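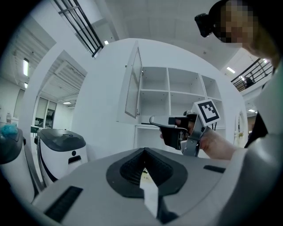 A hand-held gripper with a black handle and pale gray metal fingers.

Siiri Zariņš has run the Skisine card room in Umach for 27 years, and she says the new table fee will hurt her more than the Clirngate casino ever did.

"Clirngate took our weekend slots players. Fine, they were never really ours," she said. "The fee is a bill every month whether the table is open or not."

Under the rule approved in May, licensed rooms pay $360 a month for each table on their floor plan. The old system charged by the hours a table was in play. Zariņš has 53 seats and lists more tables than she uses on a normal night. She could take some off the plan, but putting one back means a new inspection.

"So do I pay for an empty table in the slow season, or do I turn people away at the holidays? I haven't decided," she said.

She has already cut the afternoon low-limit game, which she describes as mostly retirees who bought coffee and stayed until dinner. Two dealers moved to evenings. A third, Heino Raudsepp, left for Clirngate.

"Heino told me himself, and he gave me plenty of notice," she said. "They have health insurance. I would have gone too."

Zariņš plans to speak at the licensing hearing on 13th November. She wants a seasonal table permit, good for a few weeks at a time, with no second inspection if the layout stays the same. Jurgita Juška, who owns the Mägi room across town, has signed the same request.

"We compete for the same players — she has the better parking," Zariņš said. "On this one we agree."

Asked if she would sell, she said she had received one offer and it was too low. Her lease has two years left.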